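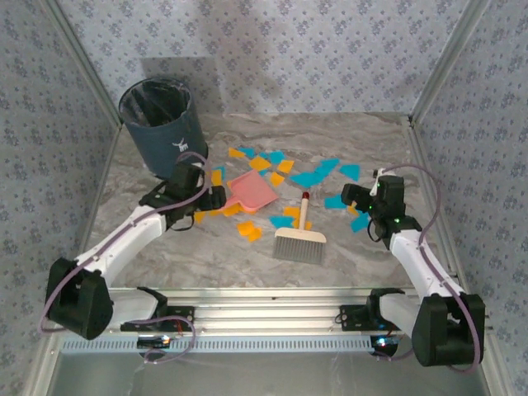 Wespennester soll man im Winter einfach hängen lassen, meinte Rafail Vlachopoulos, das Problem erledige sich von allein. Ich hab ihm damals heftig widersprochen (wir standen auf einem Dachboden in Mutmont, es war Februar und eiskalt), und heute muss ich zugeben: Er lag ziemlich richtig!

Kapitel 5
Wespen und Hornissen am Haus

Mit genau dieser Frage fange ich das Kapitel an, weil sie mir ständig gestellt wird. Ein Wespenvolk lebt bei uns nur einen Sommer. Im Herbst sterben die Arbeiterinnen und die alte Königin, und die begatteten Jungköniginnen suchen sich ein Versteck, in morschem Holz oder unter Rinde zum Beispiel. Das alte Nest wird normalerweise nicht wieder bezogen. Wer es trotzdem loswerden will, wartet also den Frost ab und nimmt es dann herunter.

Im Sommer sieht die Sache ganz anders aus, und da werde ich auch gern mal streng. Hornissen sind besonders geschützt, ihre Nester darf man ohne Genehmigung weder umsetzen noch zerstören. Bei den übrigen Wespen braucht man zumindest einen vernünftigen Grund. Kaffeeklatsch auf der Terrasse zählt für mich nicht dazu!

In Abschnitt 5.1 schauen wir uns an, wie man die Arten am Nest unterscheidet, danach kommt die Umsiedlung dran. Den Fall aus Tedum, ein Rollladenkasten mit mehr als 2.000 Tieren, habe ich mir für 5.3 aufgehoben.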